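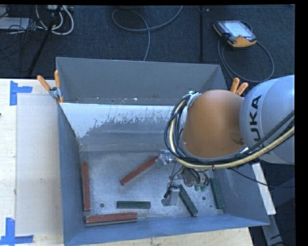 Las legumbres en conserva merecen una receta mejor escrita

La mayoría de las recetas con garbanzos o alubias de bote indican «escurrir y enjuagar» y pasan a otra cosa. Es una instrucción incompleta. No distingue entre el líquido de un bote con sal y el de uno sin ella, ni entre una ensalada y un guiso, y el resultado cambia bastante en cada caso.

Mi posición es sencilla: el líquido de gobierno debería figurar en la lista de ingredientes, con su cantidad, o figurar como descarte. En un guiso corto aporta almidón y liga la salsa sin harina. En una ensalada estorba, porque deja una película que impide que el aliño se adhiera. En una crema de alubias depende de la sal, y ahí el autor de la receta tendría que pronunciarse.

El segundo defecto es el peso. Se escribe «un bote» como si fuera una unidad. Para una cena de cuatro personas trabajo con 325 gramos de legumbre escurrida por cada 60 mililitros de líquido reservado, y 20 minutos a fuego bajo con el sofrito ya hecho. Con 1000 gramos, para una comida de grupo, no multiplico el líquido en la misma proporción: la olla ancha evapora de otra manera y conviene añadirlo en dos veces.

En febrero cociné la misma receta de garbanzos con espinacas con botes de Cundard y de Lollbridge. Los primeros pedían diez minutos menos de cocción; los segundos aguantaban el recalentado del día siguiente sin abrirse. Ninguna de las dos etiquetas daba una pista sobre la textura – un dato que al cocinero le sirve más que la foto del plato.

Se me objetará que la conserva existe para ahorrar tiempo y que tanta precisión la contradice. No lo comparto. Pesar lleva unos segundos y evita corregir al final con agua o con pan rallado. Quien disponga de una tarde libre puede remojar legumbre seca, y hará bien. El resto de la semana, una receta de bote debería decir cuánto, con qué líquido y durante cuántos minutos.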